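Homano Folded Cloth Set

Welcome! Homano is a growing collection about household fabric: towels, napkins, cleaning cloths, pillowcases, baby blankets, and the odd scrap that has lost its label. We love this stuff. Cloth is soft, stubborn and different every time you set it down, and we wanted a set that shows it in all its lumpy glory.

What you get

There are 4000 short clips in the current release, with a text note for each one. The notes use everyday words (flat, rumpled, bunched, half folded, stacked) and we tried hard to stick to them. If a cloth is bunched at one corner and smooth everywhere else, the note says so.

The release comes in three parts:

aseo - 1000 clips of cleaning cloths and small towels
akico - 700 clips of napkins and table linens
cui - the rest, mostly bigger pieces, mixed sizes and layered fabric

If you only have time for one part, start with cui! Two fabrics lying partly on top of each other make a lovely puzzle, especially when the one underneath is darker and only a few folds of it show.

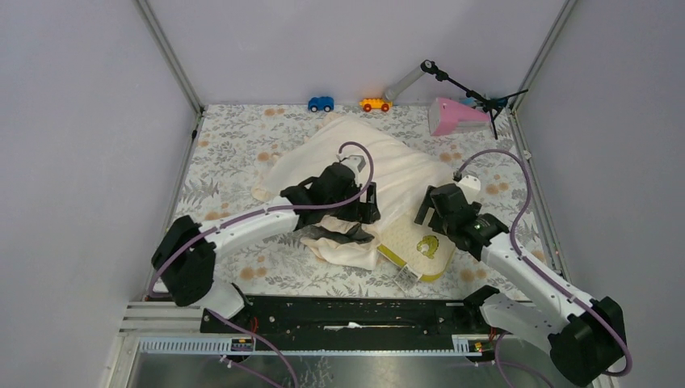

Larger cloths get a note for each end when the ends differ, so you may see "upper part flat, lower left bunched" on a single line. Small pieces get one note for the whole thing. Overlaps are written top piece first, then "over", then the piece below it: "cream over dark gray", for instance. Colors are plain names by eye. One person's cream is another person's off-white, and we merged those two in August after going back and forth far too long.

About the fabric

Everything was bought used or came out of our own linen closets, so expect faded edges and a stain or two. We washed it all first and skipped the iron (wrinkles welcome). Fabric content is listed when there was a tag to read. Otherwise the field says unknown.

Known gaps

Very few sheer fabrics so far, and no fitted sheets. We did try a fitted sheet. It deserves its own release.

178 clips in akico have notes that say "folded" with no number of layers. They are listed in recheck.txt and we're working through them.

Getting started

Unpack the three folders side by side and open notes.csv. Each row has the clip name, the part it belongs to, the cloth note and the color. Search for "over" to pull up the layered pieces.

Corrections are very welcome, particularly from people who know their weaves. Send the clip name and your suggested wording, and we'll add it to the next update.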